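Workshop notebook, Rarkstead bench
September, started after breakfast and finished with the lamp on

Carrying on from the last entry, where I ran out of page in the middle of the stacking business. Short version for anyone who skipped it: the trays stack, the cups stack, and the two together do whatever they please. I had 32 trays in the tall crate and they came out again without sticking, which they did not do in the spring, so whatever Benedetta did to the rims has worked and I would like her to write down what it was before she forgets. (Benedetta, there is a blank half page for you at the back. I left it on purpose.)

Today was meant to be the color day. We have been promising Tullgate a proper answer about the tray color for so long that I've started to feel shy when the phone rings. They want to know what to call it on the order sheet, and you would think that would take five minutes, but I have now heard peach, pink, coral, salmon and "that orange one" from people standing in the same room, and my own answer depends on which end of the bench I'm at. In the morning by the window I would have sworn it was pink. After lunch I wrote "apricot" on a label and then threw the label away.

So I cleared everything bright off the dark table, moved the paint cards out of sight (they pull your eye all over the place, and I think half our arguments have been arguments with the paint cards), and laid things out the way somebody might leave them if they had only just sat down. Tray to one side, Marino cup near it, and the small yellow piece well away from both so there was something properly yellow to judge by. Benedetta had suggested a lemon for that last job and I was all for it, but we ate the lemon with the fish.

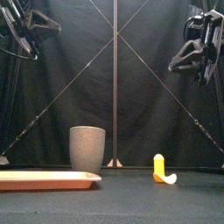
Speckled gray cup, shallow tray and the small yellow-and-white piece on the dark table, black cloth behind.

I'm very fond of the black cloth for this kind of work, I must say. It shows every bit of lint, and I spent longer than I care to admit going over it with tape wound round my hand, but it does quiet everything down and you can look at a color for a good long while without the wall joining in. The dark gray table does the same from underneath. On the white bench the tray looks washed out and a bit medical. On the dark one it warms up and looks like something you might want to put toast on.

Notes on color, such as they are:

The tray looks more orange to me when I stand back and more pink when I lean over it. I tried this several times, walking backward and forward like a fool, and got the same result each time. I don't think it's a fault. I think it's simply a color that sits between two names, and we should give it one of its own and stop fussing. We already call the tray Mello. My vote is for the color to be called Mello as well, and Tullgate can write that on the sheet.

The cup is easier. Gray is gray, more or less, and the speckle keeps it from looking like office equipment. I did wonder if it would look mean next to the tray, but the two are friendly together. The yellow is there as a visitor and I'm not proposing we sell anything in it, though I will say it makes the tray behave. Take the yellow away and my eye starts calling the tray red, which is plain wrong.

Then the rim. I keep coming back to the rim, and I know I've written about it in nearly every entry since we started, so forgive me. The tray is shallow and we all like it shallow, it looks light and it goes in the sink without a struggle. But a shallow tray lives or dies by its edge. Too low and a grape is off across the floor, too high and it starts looking like a box with the lid missing, and you can't get a cloth neatly into the corner. I went round the present one with a damp cloth and then with a dry one, all the corners, and it cleaned up well. I did the same with crumbs (crackers, the seeded kind, which are the worst) and the seeds came out on the first wipe except in one corner, where I had to use a fingernail. I've put a pencil mark under that corner. If the next tray has the same trouble in the same place it's the mold, and if it doesn't it was my fingernail of a cracker.

Load, while I think of it. I put 700 grams of dried beans in the tray, leveled them with a ruler, carried it to the sink and back, and set it down none too gently. No bend I could feel. Then the same again with all the beans pushed to one end, and there I did feel it want to tip, which is only what you'd expect of anything held by the other end. I'd be content to tell Tullgate it's good for a lunch. I would not tell them it's good for a stack of plates, and I'd like that in writing somewhere, as I know perfectly well what happens in a busy kitchen when there's a flat thing lying about.

Something I hadn't planned on was how much the angle matters. I had been laying the tray square to the table edge every time, out of tidiness, and it always looked a little stiff, like a form waiting to be filled in. When it's turned so a corner comes toward you it relaxes. It also looks smaller, oddly, and the cup looks as if it belongs to it even with a bit of table between them. I tried the cup in the tray as well, earlier on, and there isn't much joy in it. It takes up all the good room and you end up with your sandwich leaning on it. Cup beside the tray, then, and the tray turned, and I think that's how I would set out the table at the Tullgate visit if they let me get there early enough.
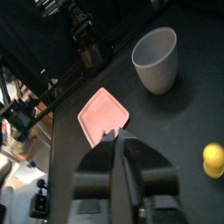
Ornella Melis has read as far as this and would like it recorded that she doesn't agree about the cup. She thinks people will put it in the tray whatever we do, they'll be carrying both and they have only so many hands, and so we ought to design for that and make a shallow ring in one corner for it to sit in. She also thinks Mello is a silly name for a color and that we should call it peach and be done.

I've written all that down as fairly as I can. On the name I'm not moving, or not today. On the ring she may well have a point, and it has been bothering me all afternoon. I do carry my own cup in the tray when I go from the kitchen to the bench, I caught myself doing it not an hour after telling her that people wouldn't. What worries me about a ring is the cleaning. We've only just got the inside flat and easy to wipe, and a ring is one long corner bent into a circle. The crackers would love it. Still, there might be something very slight that would do it, a dip you'd hardly notice with your finger, and I've asked her to draw me what she has in mind so that we're arguing about the same thing. She has taken the good pencil.

Cup notes, to be fair to the cup, which always gets less room than the tray in these pages. It widens toward the top, and I like that for drinking and like it less for knocking over with a sleeve. I poured it full and nudged it with a knuckle at the rim, harder each time, over the sink. It rocks and comes back, rocks and comes back, and then all at once it doesn't. Half full it's much steadier. I'd leave the shape alone. Every cup in my own cupboard does the same and I've never written to anyone about it.

Washing: one cup and one tray have been going through the machine with my own dishes all month, top shelf for the cup, bottom for the tray, and I can't see a change in either, though I'd want Benedetta's eyes on the tray next to a fresh one, hers being better than mine by this time of day. The water here is hard and leaves a bloom on everything. It comes off with vinegar. We should say so on the care slip, in plain words, and not in that tiny gray type we used for the last one. I had a lady on the phone who'd read the whole thing with a magnifying glass and was very nice about it.

Tullgate money, for the record. Their first order would be 700 trays and they'd like the cups priced apart. Benedetta's sum puts an extra $2 on each tray if we go with Ornella's ring, mostly for reworking the mold, and that's a lot to ask for a place to put a cup. It would come down on a second order. I don't know if there'll be a second order, so I've priced it as though there won't be, and if I'm wrong we can all go out for supper.

Left to do:

Get Ornella's drawing, and the pencil.

Try the seeded crackers in a fresh tray, same corner.

Look at the color once more first thing, before the sun gets round to the bench, and once more after dark with only the lamp. Write down the first word that comes and don't cross it out.

Ask Tullgate what their tables are made of. If they're pale wood then all my fine talk about the dark table is no use to them, and I'd better find something pale to set the tray on before we visit. There's the old door behind the shelves that would do if somebody helps me lift it out.

Fold the black cloth the long way, with tissue. It was put away in a bundle last time and I had to iron it this morning on the floor.

Beans are back in the jar. Please don't cook them, they've been weighed.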